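## Tray cell, wrist camera

Setup notes for the cell by the sink. Maintained by Anil Warrier and Lutz Strobel.

- Wipe both lit finger pads before the first run.
- Check the screws on the gripper mount every 50 picks.
- Discard blurred frames before export.
- The release holds 302 episodes in 5 folders.

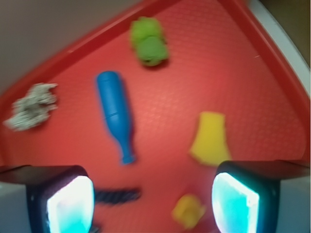
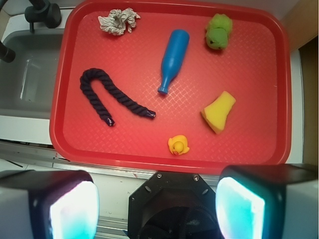

Red tray, with the blue bottle and the yellow sponge among the objects.

**When does the wrist camera need recalibrating?**

After any finger change, and after a knock hard enough to stop the arm. Run the routine with the gripper open and save the result in `calib/`. Keep the last four files.

Faults go to Hauke Kasten.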